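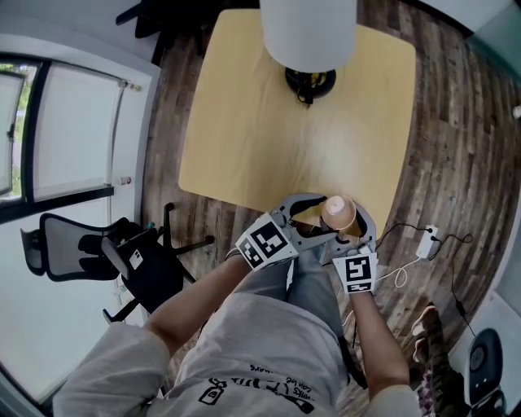

Piyumi Seneviratne
January 21, 2025

Notes on lighting and cabling for the small table in the back room at Treritz. Long thread, mostly about one lamp.

The lamp has a white cylindrical shade on a round black base. It stands at the far side of the table, in the middle. I tried it in the near left corner first and my own arm put a shadow over whatever I was holding.

Target was 500 lux at the front edge, where cups and small parts tend to end up. With the blind partly drawn and the lamp on, the meter gave 513. Good enough. Without the lamp it was well under half that by mid-afternoon.

The shade matters more than the bulb. An open reflector put a hard bright patch on the pale top and left the rest dull. A drum shade spreads the light sideways and you lose very little at table height.

Bulb is a Latano, matt glass. The clear version of the same bulb gives a visible line on the inside of the shade. Probably harmless but I find it annoying.

Now the cord. It's black, the tabletop is a light yellow-beige, and it trails straight across the wood. From a visibility standpoint that's fine, you can't miss it. From a paper cup standpoint it's poor.

A paper cup with a bit of tea in it has a high centre of gravity and a narrow foot. Push it back over a cord and one side of the foot lifts. I now keep cups near the front edge and accept that risk instead.

Planned fix: send the cord off the back of the table, clip it under the top, bring it down a leg. Clips are 16 mm, self-adhesive. The Brulgate ones held on bare wood for a week. The cheap ones let go overnight.

The rounded corners on this table are a small nuisance for clips. Anything stuck close to a corner sits at an angle to the cord and works itself off. Stay well in along the straight part.

Floor level. There's a white power adapter lying on the right, with black cables looping off it and a white one coming back towards the seat. The loops are slack, and slack is what feet and chair legs catch.

Coil the excess, hook-and-loop strap, done. Don't coil tightly. I go no smaller than a saucer.

White adapter on dark brown wood-look boards is easy to spot. Black cable on the same floor is hard to see, especially with the grey streaks breaking up the line. If you're buying extension leads for a dark floor, buy white.

The office chair on castors stays over by the window wall for now. Castors will run over a loose cable and you'll feel it as a small bump, and the insulation takes the load every time. It can come back to the table when the floor is sorted.

Blind: white roller, black window frame. Partly down is the useful setting here. Fully up, the lux figure wanders every time a cloud passes.

Order of work, if anyone wants it: lamp cord first, then adapter off the floor, then coil the slack. Roughly 30 minutes, most of it spent lying under the table.

The adapter will go in a tray from Jayawardena, screwed to the underside. Still waiting on the short screws. The ones supplied looked long enough to come through the top.

Will measure again in April when the sun is higher. I expect the blind will need to come down further.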